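From: Ute Harms
To: Clombridge Household Waste list
Date: 05/11/2023
Subject: Re: Smaller bins, liners and the new rota

Thanks to everyone who wrote in. I have put the earlier message below and my replies after it, one heading for each point.

> We moved into Uibo Court in June and were told that each flat would get a smaller grey bin once the new rota began. Ours still hasn't come. In the meantime, can we put bagged rubbish out beside the old bin? Also, what size liner are people using in the kitchen? The ones we bought are far too long and bunch up at the bottom. Lastly, is the Skikby Road tip still taking small electricals, or do they have to go somewhere else now?

## The smaller bins

The first 400 went out to the north side of Clombridge, and the rest are waiting on a second delivery. Uibo Court is in the second lot. I asked for a date and was not given one, so please keep using the old bin until the new one arrives.

Bags left beside a bin will not be taken. The crew are firm about this, and the foxes get to them well before the crew does. If you are short of room for one week, ask a neighbour. Most of us on the list have space to spare on the weeks we have been away.

If you are sorting at home, it helps to have a clear surface near the door. We use an old table for it, pale wood and a bit scratched by now.

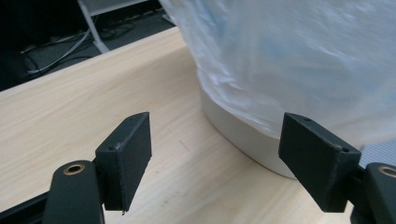
## Kitchen liners

The number on the roll is the volume, and it tells you little about the shape. Measure round the rim of your bin and halve that figure to get the flat width you need. Then measure the height and add 15 centimetres for the fold.

Bring the edge of the bag right over the rim before you close the lid. A bag that only just reaches will slip down as soon as something heavy goes in.
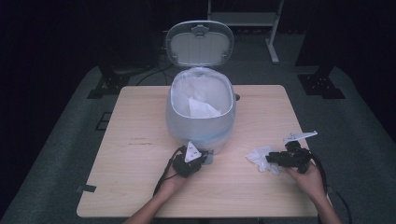 Vol. 8, No. 3

The number above is for those who file these messages with the printed newsletter. The print run is 800 again, and copies will be in the library porch as usual.

On brands, I have used Plikari liners for two years and have no complaints, but they are dearer than they were. The thin ones from the market split on me twice. I would pay for the thicker ones in the kitchen and use the cheap ones upstairs, where it is mostly paper and tissues.

Wash the bin itself once a month with hot water and a little washing-up liquid, and let it dry with the lid open. Go round under the rim with an old toothbrush — dirt collects there and a cloth won't shift it. White plastic picks up marks that may never come out fully.
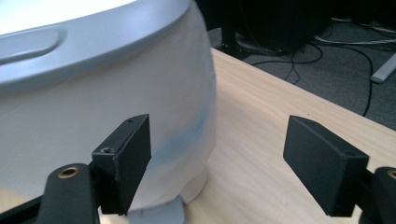

## Skikby Road

Yes, they still take small electricals. The cage has moved to the far end, past the garden waste. Take the batteries out first and put them in the tub by the office. The 889 bus stops outside if you don't drive, though you may be turned away with anything bulky.

They are no longer taking paint, even dried out. I don't know where it should go now. If anyone has had a straight answer from the council, please send it to the whole list.

Ute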